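Two-Arm Handling Software: Progress Report for July
Prepared for the Osamon grant office by Gregor Mowat
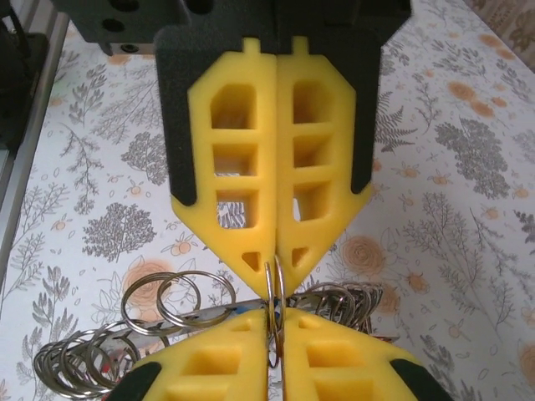

The planner is the part of this project I trust least, so it comes first. Clorkamik, our planning layer, is supposed to decide which arm goes where, and when, without the two arms getting into each other's way. On large, simple objects it does that. With small metal parts it has a much harder time. Two split key rings standing on edge between two pairs of yellow foam pads leave very little space for either gripper to be wrong about where the other one is, and the wrist camera sees mostly pads. The rest of the rings lie bunched around them, and a planner that treats the whole bunch as one obstacle will refuse nearly every approach. One that ignores the bunch will drive straight into it. We have shipped both versions this year and I can't recommend either.

What we ran

The logged set for this period is 1886 attempts. Of these, 1189 were marked as a success by the software. I would ask you not to quote that number yet. The success check looks at finger width and motor current when the fingers close, and it was written for blocks. Foam gives under load. A pad squeezed hard against its partner can look a lot like a pad squeezed against a thin ring, and the check can't tell the two apart with any confidence.

To find out how bad this is, I pulled 200 of the attempts marked as good and started going through the recordings by hand. That review is still open. I have seen enough false passes to stop using the check in planning decisions, and I will send a corrected rate when the whole sample is done. Please don't expect it to go up.

Perception

The ring detector from Bakker was delivered on time and runs fast enough. It finds single rings on a plain background well. It does poorly on overlapping rings, where it tends to merge two into one odd shape and report a center that is on neither of them. Patterned cloth makes things worse, especially gray print, which it sometimes takes for dull metal. We turned the confidence threshold up and lost a good number of real rings. We turned it down and got rings in the leaves.

Bakker's suggestion is more training data. That may help. I have heard it before for other problems in this project, and twice the trouble was a bad camera calibration. We are rechecking the calibration on both wrists before anyone labels anything new.

The other gap is what happens late in the approach. Once the pads are near the target they block most of the view, so for the last stretch the arm is moving on an old estimate. The windows cut in the pads do let a little of the background through, and there was some excitement about using them. I looked at the crops. They are tiny and they move around as the foam bends. I would not build a tracker on them.

Control

This is the one area where I can report a clear gain. The old controller stepped both arms on separate clocks, and the lag between them wandered. Both now run from a shared clock, and the jerk we used to get at handoff is gone from the logs I have checked. The change took longer than planned, mostly spent on the driver and hardly any on the control code itself.

Force limits are still set by hand. There are 11 of them, spread over three config files, and two of those files disagree on units. That is our own fault and is being cleaned up now.

Tooling

We moved replay and logging over to Gistetti, as the plan asked. Replay is better than before. Search is not: finding every attempt where the second arm moved first still means writing a script. The dashboard promised in the proposal exists, and I don't use it. It shows the success rate in large type at the top, and you have read what I think of the success rate. I have asked for that panel to be hidden until the check is fixed.

Spending and schedule

Spending is inside the plan. The schedule is not in such good shape. The handoff milestone was written as "reliable transfer of small metal parts," with no number attached. I would like us to agree on a number, and on who does the judging, before we claim to have met it. My preference is a person watching the recordings, with the software's verdict hidden until they have written down their own.

Next period

Finish the hand review and send you the corrected rate.
Replace the success check with one that also looks at the image after the arms pull back.
Recheck calibration on both wrists, then decide on new labels for the Bakker detector.
Give Clorkamik a per-ring obstacle model, with a fallback to stop and ask when rings overlap.
Merge the force limits into one file, one set of units.

I have left the learned handoff policy off this list. The early runs looked good, but they were scored with the same check.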